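Sequence diagrams for the Wasus retry path

I redrew the retry path for the Wasus import job last month, and the old diagram is now deleted from the wiki. Some notes on how the new one is put together, mostly so I can find them again.

The old drawing was a single flowchart with 40 boxes. It showed every check in the order the code ran them, which made it accurate and close to useless. When an import hung, the question was always which service was waiting on which, and a flowchart has no place to put that.

The new version is a sequence diagram with 4 lifelines: the scheduler, the Premasgate gateway, the Astell queue and the database. Time runs down the page. Calls that block the sender get a solid line with a filled arrowhead. Messages put on the queue get an open arrowhead. The old tool drew both the same way, and I suspect half of our wrong guesses came from that.

Retries go in a loop fragment. The guard reads [attempt < max and not acked]. I first wrote the guard as a note off to the side, but notes get dropped when the diagram is exported to a smaller size, and the loop then looks infinite. Put the condition in the fragment header. 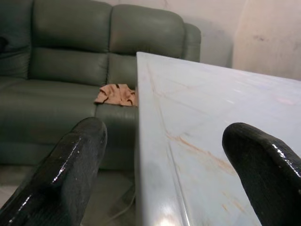

The timeout was harder. UML lets you mark a duration constraint between two points on a lifeline, and I used one between the gateway's send and the expected reply. The text in the constraint is the name of the setting, with no number in it. The number changes. The setting name has been the same since the first release.

Failure after the last attempt is an alt fragment with two operands. The upper one is the normal acknowledgment. The lower one moves the message to the dead letter queue and writes a row with status 3572. That code comes from the Farkas adapter and means "gave up, payload intact." I wrote the meaning next to the code because the adapter's own docs list it only as "terminal."

Activation bars were the part I got wrong in the first draft. I had the gateway active for the entire wait, which says that it holds a thread the whole time. It does not. It registers a callback and returns, so the bar should end at the registration and a second short bar should start when the callback fires. After fixing this the diagram matched the thread dumps.

Still missing: the case where the acknowledgment arrives after the timeout but before the next attempt goes out. The code handles it by comparing message IDs. I have not found a way to draw it without a second loop nested in the first, so for now it has a diagram of its own, linked from the title line.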